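**Penstead College: catered halls or private room for first year?**

**marrow_lane** wrote:

My daughter has an offer from Penstead and has to pick her accommodation by Friday. The choice is the catered hall on the main site (Chowdary House) or a private room in the Keltari block by the station. The prospectus says the college was founded in 1825 and has a lovely library, and very little about where people sleep. Has anyone here lived in either?

She'd be doing geography, if that makes a difference to where the lectures are.

**tobyw** wrote:

I was in Chowdary until last summer. Rooms are small but the heating works. Breakfast and dinner are included on weekdays, nothing at weekends. Geography is at the top of the hill, 22 minutes on foot from Chowdary.

Bedding isn't supplied in either place, so bring your own. The bed in mine was a standard single.

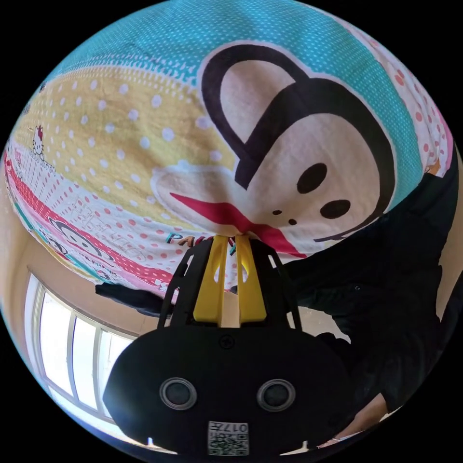 Monkey blanket, turquoise with white dots along the top.

Kitchens are shared between each corridor. Mine was fine. The one upstairs was not.

**nokby_bus** wrote:

I'd disagree about Chowdary. I had a room on the car park side and the bin lorry came before six. You also pay for dinners you don't eat. Half my corridor went into town most nights because the serving hours are so short, and you can't get the money back.

Keltari costs £45 a week more but that includes bills, and you can cook when you like. The Nokby bus stops outside and goes straight up the hill.

**tobyw** wrote:

The Nokby bus doesn't run after seven, and it was late most mornings when I used it. £45 a week is a lot over a full contract. Keltari contracts are also longer than the college ones, so you pay for part of the summer whether you're there or not.
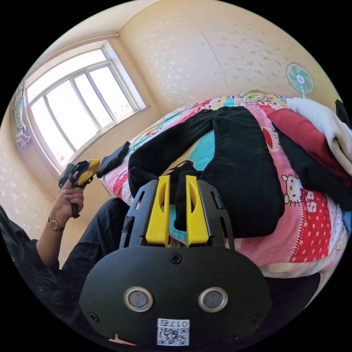
The other thing is that first years in Keltari are mixed in with second and third years. Some people like that. I knew two who moved out in February and had to find somebody to take over the room before they were let go.

**marrow_lane** wrote:

Thanks both. The length of the contract isn't on the page we were sent, so I'll ask. Is the quiet side of Chowdary something you can request?

**nokby_bus** wrote:

You can ask on the form. I did and got the car park.
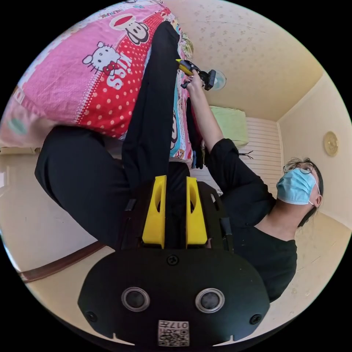 Flor Marulanda: I asked for the garden side in 2015 and got it, but I sent the form back the same day it came. Rooms were given out in the order the forms arrived. Ring the accommodation office and check whether they still do it that way. I'd take Chowdary for first year, and I'd say that even with the bins.

**nokby_bus** wrote:

Still Keltari for me. She'll want a proper kitchen by the second term.

**marrow_lane** wrote:

Rang this morning. Forms are still dealt with in order, and the Keltari contract runs to the end of August. She's gone for Chowdary and the form is in.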